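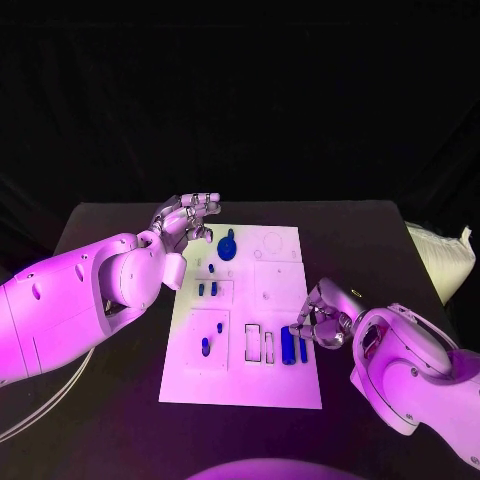
El valor público de lo escrito a mano

La Fundación Lesel ha recibido en los últimos meses numerosas consultas sobre la conveniencia de mantener los registros manuscritos en las bibliotecas municipales. La pregunta suele formularse en términos de coste, y es legítimo que así sea. Conviene, sin embargo, examinar también lo que se pierde cuando un ayuntamiento decide prescindir de ellos.

El archivo de Gasau conserva 266 cuadernos de préstamo, redactados a lo largo de varias generaciones. En sus márgenes figuran observaciones que ningún formulario habría previsto: el estado de las carreteras, una epidemia de gripe, la queja de un lector por la falta de novelas. Los investigadores acuden a ellos con más frecuencia que a las memorias oficiales, y con motivo.

El plan aprobado el 11 de marzo prevé digitalizar los cuadernos y retirar los originales en un plazo de tres años. La primera medida merece apoyo. La segunda resulta difícil de justificar - el depósito ocupa apenas 20 metros de estantería - y debería someterse a revisión antes de junio.
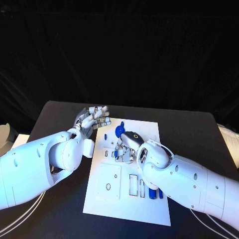
Una hoja de papel blanco sobre una mesa gris oscuro.

Hermenegildo Varela, antiguo director del archivo, ha sostenido que la copia digital satisface la consulta, pero deja sin respuesta las preguntas sobre la tinta, el papel y las correcciones. Esta institución comparte su criterio. El municipio vecino de Ngui destruyó sus fondos tras una operación semejante y hoy carece de medios para resolver las dudas que plantean once volúmenes mal reproducidos.

Se solicita, por tanto, que la retirada quede en suspenso y que se encargue un dictamen técnico independiente sobre la conservación de los originales en el edificio Kiline.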